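Written up from a run of posts on Saturday, numbered so people can link to one.

**1.** A few of you asked what rules we use for recording sessions on the two-arm bench. We've been through 28 versions of the sheet. The current one fits on a page and I'll post it in bits.

**2.** Background: the toy kitchen set is the standard task set for us now. Kettle, pots, food pieces, a basket to put things in. It's cheap to replace and the shapes are awkward enough to be useful.

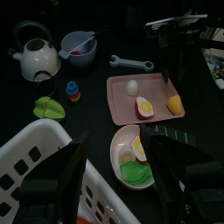 **3.** The sheet has two halves, setting up and running. Most of our bad recordings came from setting up, so that half is longer.

## Setting up

**4.** Dark cloth on the table, pulled flat. Check it again after lunch. It creeps.

**5.** Lay the items out from the layout card for that session. Don't tidy them. If the card has lettuce in a bowl, the lettuce goes in the bowl. People like to straighten things up and then every layout ends up looking the same.

**6.** Look at the wrist view before you start, not only the fixed view. A gripper finger can hide half an item and you won't know from your chair. Partly hidden is allowed. Completely hidden gets written down.

**7.** Arms start clear of the table, grippers open space below them, touching nothing. We call this the hang position. Every recording starts there and finishes there. If it doesn't, it goes in the reject folder, even if the task in the middle was perfect.

**8.** Cables: the loop above each wrist must be free to move. Run both arms through their full reach by hand control at low speed and watch the loops, not the grippers.

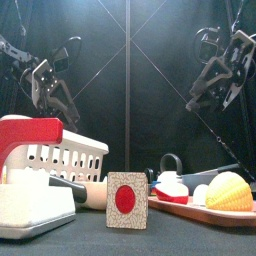

## Running

**9.** One person drives, one person watches. The watcher has the stop button and no other job. No phone, no notes, no chatting to the driver.

**10.** Hands stay off the table while the motors have power. That includes the quick reach for something that rolled. Rolling pins roll. Stop, power down, pick it up, start a new recording.

**11.** Maximum of 5 tries at a grasp, then stop and mark it as failed. Keep the failed ones. We used to delete them and I regret that – the Keteo group asked for failures last year and we had hardly any to send.

**12.** Labels go on straight after the recording, by the driver. We took 119 recordings one week and left the labels until the end. A lot of "unclear" in that batch.

**13.** Name items from the list. The list says "kettle", so it's never "teapot". Ichikawa uses a different list and we keep a table to convert between the two. Please don't invent a third one.

**14.** Grip force limit is set in the config and locked. If an item slips, change the approach angle. Don't ask for the limit to be raised in the middle of a session, the answer is no.

**15.** Finger pads get checked every 3,000 cycles or when someone notices a shiny patch, whichever is sooner. Write the count on the tape on the side of the rack.

**16.** Someone asked if this follows a published standard. No. It started as the Warkari bench rules and we cut the parts that didn't apply to us. Your own risk assessment comes first – ours won't cover your room.

**17.** Also asked: does the backdrop matter? For us, yes. We changed cloth once halfway through a set and had to split it in two. Whatever you pick, keep it until the set is done.

**18.** Skondach has a shorter sheet for single-arm benches. I'll ask if I can share it.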